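Notebook: north room fit-out, brick wall side
June 2, 2023
Entry by Mihret Belay 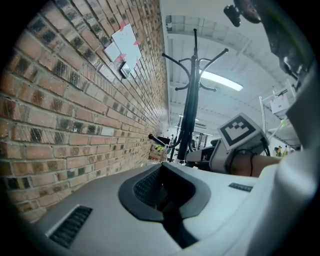 Continuing from the April entry on coat storage and wall fixings. Gervásio wants the coats off the chair backs before we take in the Wasilewska order, so the coat rack question has to be closed this week.

Rack. Black metal, central pole, curved hooks in two tiers. Standing near the base of the brick wall for now. Nothing on it this morning. I loaded it with test weights on one side only, upper tier first, then lower. Upper tier, one side: base starts to lift at a load I would expect from two wet winter coats and a bag. Lower tier, same load: stays down. Loaded evenly it is fine at both levels. Proposed fix is a steel disc, 800 g, under each foot. Ebise thinks that is too light and would sooner tie the pole back to the wall. I am against drilling for it until the mortar question below is settled.

Brick. Color runs from pale tan and orange to near-black where it is sooty. Wiped a dark patch with a damp white cloth, then a pale one. Dark patch marks the cloth heavily, and still marked it on the fourth wipe. Light-colored coats should not hang against it. Either the rack moves out from the wall by 21 cm or the dark patches get sealed. Sealer from Jeltitz is on the price list in the small can only. Dennis to ask if they do a larger one.

Mortar. Scratched three joints with a nail at shoulder height. Two firm, one came away as powder. Not enough joints to say anything about the wall as a whole. Repeat lower down and nearer the far end.

Paper on the wall. The two sheets are still up with the pink-red tape. Tape holds on the smoother bricks and lets go on the rough ones. Pressed the corners back. If they drop again, use a board on a nail and clip the sheets to that. The smaller one overlaps the larger, so they should be separated when they are moved.

Lighting. The long fluorescent fixture gives enough light at the rack to read a coat label. Meter reading at hook height was low on the wall side, where the pole and hooks throw shadow. Did not write the value down. Redo.

Floor at the far end. Cardboard box with the yellow markings to be opened and sorted. Tsion has the Andia packing list and will check it against that. Anything not on the list goes to the shelf in the corridor.

Costs so far on this side of the room come to 3,127, not counting the sealer. Limit for the rack fix is 100, discs included.

Open:
Ebise, sketch for the wall tie, in case the discs fail.
Dennis, sealer can size.
Me, mortar joints and light reading.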